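# The Long Apprenticeship of the Folding Machine

A hand, two white grippers at work and a length of blue cloth: most of a robot's schooling at the Trenel lab looks a lot like housework. 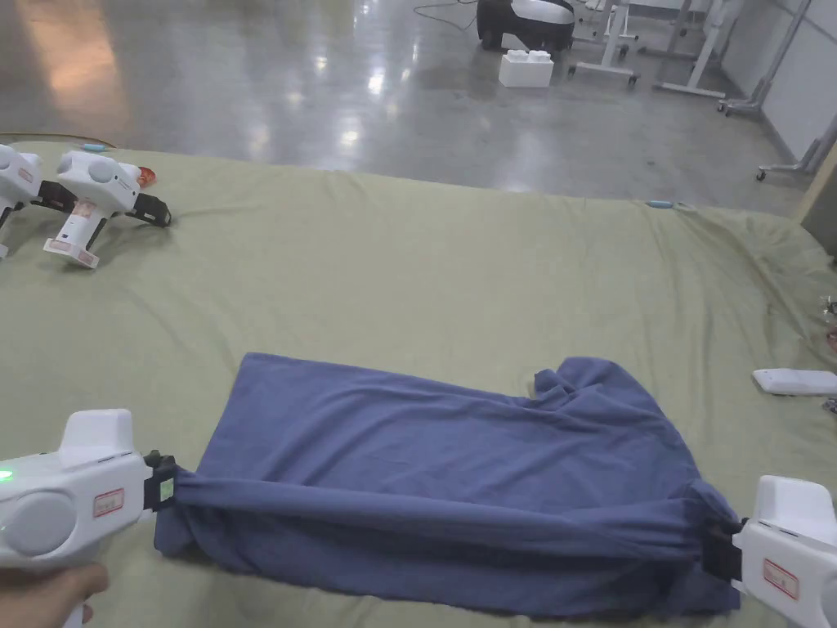
A reader in Nollon wrote in to ask why we don't simply program the fold and go home. Fair question. The trouble is that cloth never lies the same way twice, and a rule written for one rumple is useless on the next.

So the Mestum project skips the rules. People do the handling with hand-held grippers, the movements are logged, and a model learns to predict the next one. The robot itself isn't needed until exam time, an arrangement many students would envy.

The team has banked 3,727 demonstrations. A policy trained on the first 2,000 got through 61 of 100 test folds. The full set lifted that to 78, with much of the gain coming from clumsy runs in which the person fumbled and recovered. An earlier set, Jarman, had been scrubbed of such embarrassments, and its graduates froze at the first stray sleeve.

Fitted sheets are scheduled for December. The lab has declined to forecast a score.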